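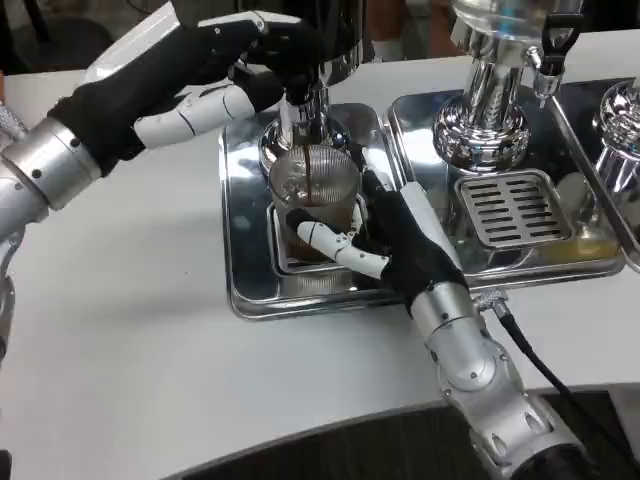
Why on earth would you give it two hands, one reader of our March draft wrote in the margin, when a single arm and a bit of bent bracket would pull the shot and hold the cup for a fraction of the trouble? It is a fair question and we have been asked it in gentler forms many times since, so we would like to begin this section with it and come to the hardware afterward.

4. Building and running the two-handed station

4.1 Why two hands

The bracket would have worked. We built one during the first winter, in fact, and it held a cup under the spout very faithfully for as long as the cup was the one we had measured. Then a member of the Restum workshop brought in a different set of glasses, wider at the top, and the bracket had to be bent again. After the third bending we began to feel that we were building a new machine for every cupboard in Storcombe. A hand closes on whatever it is given, within reason, and the people who share our bench are forever giving it something new.

There is also the matter of the handle. Working a handle puts a sideways load on the station and the station passes a little of it down into everything standing on the tray. A person at home deals with this without thinking, with one hand up on the handle and the other down by the cup — we simply copied that arrangement. The left hand is given the upper work in most of our routines and the right hand looks after the vessel. The roles can be swapped in software, but we found that the cable run on our right forearm was happier when that arm stayed low, and we let that settle the question.

4.2 The bench and the station

The station stands in the back bay at Restum, on a white countertop with a curved front edge. We would not have chosen the curve. It came with the counter, and it means that the distance from the front edge to each outlet is different, which matters a good deal more to an arm than to a person. We considered squaring it off and were talked out of it by everyone who had ever leaned on it.

Three chrome outlets stand side by side, each over its own stainless steel tray. Most of the work reported in this paper was done at the first of them. The polished steel was by far the most troublesome material in the whole build. It is bright, it shows the ceiling lights, and it shows the hands themselves, so that the early version of our cup finder would now and then report a very convincing second hand reaching up from underneath. We tried matte tape on the trays for a while, and it did help, but it peeled wherever coffee got under it and left a gum that took an afternoon to clean off. In the end we left the steel alone and taught the finder to distrust anything that lay below the plane of the tray. That is a short line of code and we are rather fond of it.

4.3 Grip and approach

The approach to the cup is the slowest part of the cycle and we have stopped apologizing for it. The right hand comes in low from the front, fingers extended, and pauses a little short of the vessel. It then closes the fingers in stages, with the thumb last. We had it the other way around for some weeks, thumb first, and the thumb had a way of nudging a light cup along the tray before the fingers arrived to stop it. Once contact is felt on more than one finger the grip is held where it is and the force is not increased until the pour begins. A ribbed glass gives the fingers something to settle against. A smooth one is less forgiving, and for those we lower the hand slightly and ask for a wider wrap.

Our grip controller is called Marchal, after nothing in particular, and it is a small program. It watches the load on each finger and compares it with the load a moment before. If a finger goes slack it closes that finger. If two go slack together it calls off the whole motion and waits for one of us to come over. We had a more ambitious version that tried to recover by itself, and on good days it was lovely to watch, but on a shared bench we prefer a machine that stands still when it is confused.
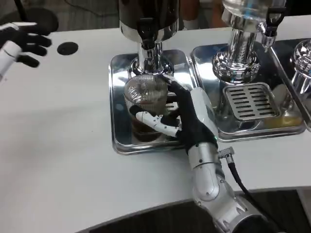 Figure 4. The right hand gripping a part-filled glass beneath the spout of the first dispenser.

Holding on during the pour asks for something different again. The vessel gets heavier as it fills and the hand must be firm enough to keep it under the spout but no firmer, or the cup begins to creep toward the palm. We set the hold by hand for each kind of vessel, with patience and a great deal of decaf, and then let Marchal make small corrections. Readers who want to repeat this should set aside a whole evening for each new cup. We are aware that a learned policy might do it faster. We did not have the data when we started, and by the time we had it the hand-set values were behaving well enough that there was little appetite in the workshop for tearing them out.

4.4 Trials

We logged 282 full cycles, a cycle being everything from the first movement of the right hand to the moment both hands are clear. The log was kept on the workshop machine and also on paper, by whoever happened to be at the bench, and the paper copy proved the more useful of the two when we wanted to know why a thing had gone wrong. "Somebody opened the street door" does not appear in any of our sensor records, but it is written on paper beside one of our oddest results.

Of those cycles, 29 did not finish. In nine the finder lost the cup against the steel, all of them before the change described in 4.2. In six the left hand closed beside the handle and came away with nothing, which looks quite forlorn when you are standing there with an empty cup. The rest were stopped by Marchal on a slack grip, and on reading the paper notes again we think a fair share of those would have been fine if we had let them run. We did not go back and reclassify any of them.

We should say plainly what these numbers do not cover. A cycle counted as finished if the hands completed it, whatever the coffee was like. We did keep a column for taste at first, but it told us more about who had been drinking than about the robot, and it was dropped. Nor did we vary the bench. Everything was done at one counter, with the same lights, among people who had learned where to stand.

4.5 Light cups and the other outlets

Glass is heavy and stays where it is put. The harder case, and the one we get asked for most by people who run events, is a light plastic cup, which has so little weight of its own that the fingertips can move it before the hand has registered any contact at all. For these we bring the left hand in as well and let it come up

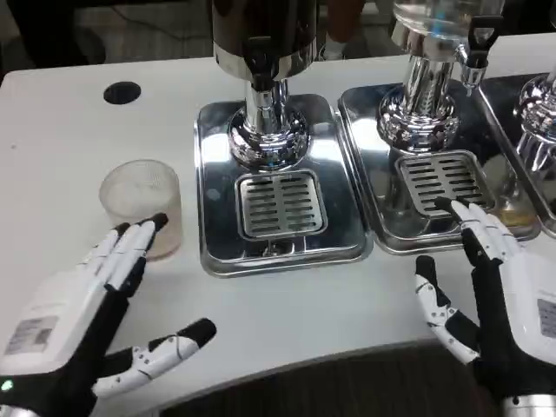
from the side with its fingers nearly straight, so that it acts as a sort of fence while the grip is made elsewhere. The thumb is kept out of the way along the tabletop. It is slow, and it ties up the hand that ought to be going to the handle, so a light cup costs us an extra pause in every cycle. We have tried gripping with the left hand alone and passing the cup across in the air, and we may return to that when we have softer fingertips to try.

The second and third outlets are within reach of the right arm but only just, in the case of the third, and the wrist has to turn further than we like. Our present habit is to teach each outlet separately, starting by touching the hand down on the front of the tray to fix the height. That touch has been a great help. Trays get lifted out for washing and are never put back quite where they were — a quick touch at the start of the day saved us more grief than any amount of calibration with printed targets. The routine for it is in the Tevine archive with the rest of our code, along with the cup finder and the settings for every vessel we tried, including the ones we gave up on.

Reader comments (3)

Thank you for keeping the failures in. We had the same second-hand-in-the-tray trouble with a sink, of all things, and ended up lowering the lights. Will try the plane trick this weekend.

Is the thumb-last order in the archive as a setting or is it baked in? I have a smaller hand and I'd like to flip it for mugs.

I would still have used the bracket. Nice write-up all the same, and please bring back the taste column!

Related items
Teaching a low wrist: cable runs on a shared bench
Marchal: notes on a small grip controller
Cup finding over polished steel
Setting up the Restum back bay

Posted 19 August 2025 | Contact the Restum workshop, Storcombe | © Restum workshop | Back to top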